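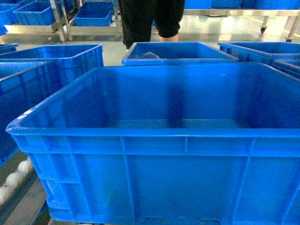 4.2 Gripper comparison on empty crates
Two grippers were compared on the crate handling task, the Lovon parallel gripper and the Staltulico wide-finger gripper. Arm, cameras and controller were the same for both. Each gripper made 300 attempts. Crates of the same color stood close together on every side, and the head camera often merged neighboring rims into one edge. We therefore used the head view only for the approach.

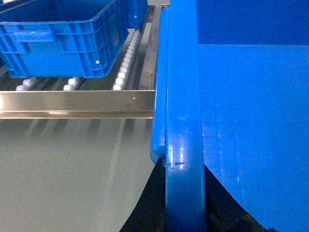
Apinya Sombatkul argued that the wrist view should take over earlier, at 20 cm from the rim instead of 5. We adopted this for both grippers. Failed grasps fell by about a third, mostly on the conveyor side.
Figure 5. Views from the head camera (first and third) and the wrist camera (second).
Single-crate trials were run on a table with a dark top, where the rim was easier to segment.
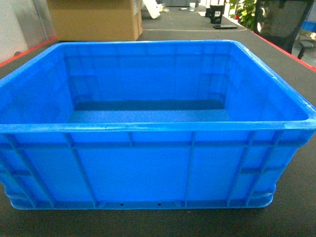

Jirayu Thongdee objected that the single-crate results say little about crowded work areas, and we report them separately in Section 5.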